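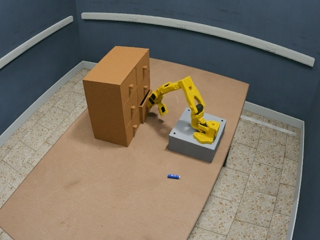 Prorkine open afternoon, Pratumstead

Prorkine opened its simulation room in Pratumstead to visitors one afternoon in February. The firm works on teaching robot arms to do small household jobs, and nearly all of the practice takes place in a simulator. Visitors came in three groups and stayed for about 45 minutes each, which left time for a short talk, a run of the drawer task on the big screen and a turn at the controls for anyone who wanted one.

The pictures on this page come from the simulator itself. Haiyan Tang gave the talk and Weidong Dai ran the demonstration. The notes are by one of the visitors in the second group and were checked by both of them before the page went up.

The room

The simulated room is called Masberg. It has dark slate-blue walls, speckled floor tiles and a row of power outlets along white trunking. Haiyan said the team spent a while on the parts of the room that the arm never touches. An arm that has only practised against a blank background tends to do badly when it is given a real one, so the walls and floor are changed from time to time and the work carries on as before.

The arm is yellow with black motors at the joints and stands on a grey block on the table. The cabinet has six drawers, in two columns of three, with a small wooden handle on each. Several people asked why a cabinet had been chosen. Weidong's answer was that a drawer can only go in and out, so it is easy to tell whether the job has been done, but the arm still has to reach, line up, grip and pull in the right direction.

A small blue battery lies on the open part of the table. It belongs to a second task, in which the arm has to put it away in a drawer and close the drawer afterwards. There was no time to show that one to our group.

The drawer task

For the demonstration Weidong used the bottom drawer in the farther column. He said it is the drawer visitors usually pick when given the choice, and also one of the more awkward ones, as the arm has to come down low with the gripper kept clear of the tabletop.

The control program is called Wan. It had been through 2,614 practice runs on the cabinet by the day of the visit, and Weidong keeps a log of them with a line for each. He put the log up on the screen and scrolled through part of it. Most of the lines are short: which drawer, how long, whether it opened. The failed ones have a note at the end, and "missed the handle" came up a good deal.

The close view was the one most people wanted to look at. From across the room the arm seems simply to go to the drawer. Close up, there are two fingers and a small knob, and not much room for error on either side.
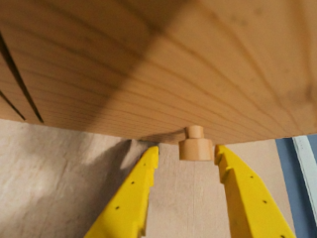

Haiyan explained that the fingers need to come up on both sides of the knob before they begin to close. If one touches well before the other, the gripper is pushed sideways and the pull starts off crooked. A drawer pulled crooked can stick, in the simulator as in a kitchen, and the program then has to let go and line up again.

Someone asked about the shadows on the wood. These are worked out by the simulator from the position of the lights, and the lights are moved between runs. Wan has to find the knob in shade as well as in bright light. Haiyan said the early versions were poor at this and would sometimes go for a dark patch in the grain.

Trying it by hand

After the demonstration visitors could steer the arm themselves with a hand controller. There were 11 of us in the second group and most had a go. It is slower than it looks. The usual trouble was judging depth – the fingers look as though they are around the knob when they are still short of it. Turning the view to the side helps, and Weidong suggested doing that before each grip. Two people got a drawer open inside the time allowed, and one of them managed to close it again.

What comes next

The same cabinet is being built in wood for the workshop downstairs, with matching handles. Wan will be tried on it later in the year. Haiyan expects the first results to be worse than those in the simulator, mainly because real drawers do not all slide alike.

Another open afternoon is planned once the wooden cabinet is in place. Places are free but need to be booked through the Prorkine front desk, and each group is kept small so that everyone can see the screen. Children are welcome with an adult. There is a lift to the simulation room, and the entrance is at the side of the building.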